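3.2 Early interviews and what they changed in the wrist display

We went into the first round of interviews with a rather fixed idea of what people would want from a small display worn on the forearm, and it is only fair to say that the people we spoke to were very patient with us while we let go of it. Our plan had been to put the whole status of a task on the display at once, much as a dashboard does, and to let the wearer glance down whenever they liked. The warehouse pickers at Gratport, who kindly gave us the most time of any group, explained that glancing down is a luxury. They have a box in one arm and a door to hold with the other, and by the time they look at their wrist they want one word or one color and nothing more.

Ermira Popescu led these conversations and coded the transcripts together with Nikola Malinowski. Between them they marked 685 separate remarks, and then spent a good part of March sorting them on a long wall in the Tremeo office, moving the same slips of paper back and forth until the groups stopped changing. Two themes stayed put from the very beginning. People wanted to know that a command had been received, and they wanted a way to take it back. Nearly everything else - battery level, messages, the time of day - was something they were happy to go looking for when their hands were free.
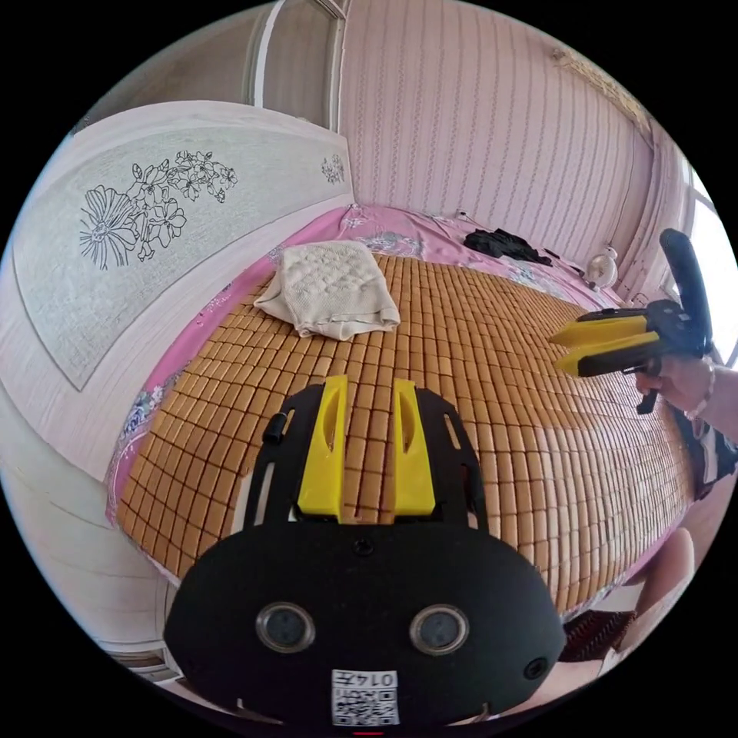 Figure 4. Two hand-held grippers with yellow fingers, one of them held in a hand.

The wish to take things back turned out to be harder to design for than we had hoped. Our first sketch used a long press to cancel, which is familiar from phones and costs no space on the screen. Dorota Szewczyk pointed out, quite rightly, that a long press asks a hurried person to wait at the very moment they are most worried. We replaced it with a short window of 2,000 milliseconds after each command, during which a tap anywhere on the display undoes it. The window is shown as a band that shrinks toward the middle, and a soft buzz marks its end so that the wearer need not watch it.

We had some lively disagreement over how long the window should be. The nurses we met in Stistton would have liked it longer, while the pickers felt that even this was a little slow, and we can see the sense in both views. In the end we kept a single length for the prototype described here, so that the comparison in the next section would be a simple one, and left personal settings for later work.

We also dropped the menu. In its place the home view holds four large areas, one in each corner, and these never move or change their meaning. It is a plain arrangement and gives up a good deal of flexibility, but the wearers we spoke to had asked for something they could learn by feel, and the corners of a small screen are easy to find with a thumb - even through a glove.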